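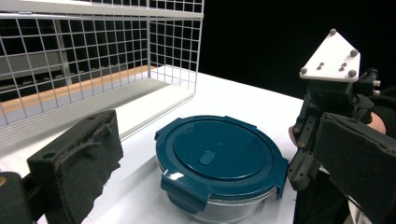

Planta de Sartori, septiembre

Hola a todos:

Contesto a lo que se preguntaba ayer en la lista:

> En el puesto de tapas, ¿la línea de Cimus nos quita
> horas o nos cambia de sitio? En Proltirov dijeron
> una cosa y luego hicieron otra.

De momento, cambio de sitio. El turno de mañana mantiene las mismas horas. Dos personas pasan de cerrar recipientes a mano a enseñar el gesto con las pinzas, en tandas de 30 minutos y con descanso entre una y otra. El objetivo es llegar a 500 repeticiones por modelo, empezando por el redondo de acero con tapa de clips.

Lo que cambia: menos pulgares cargados al final del turno, más muñeca y más rato de pie. He pedido que se revise la altura de la mesa -- sigue pendiente -- y que el tiempo de pinzas figure en el parte como formación, con su plus.

Del puesto de revisión no hay nada por escrito. Quien tenga el acuerdo anterior, que lo mande a la lista antes de las 14:00.

Un saludo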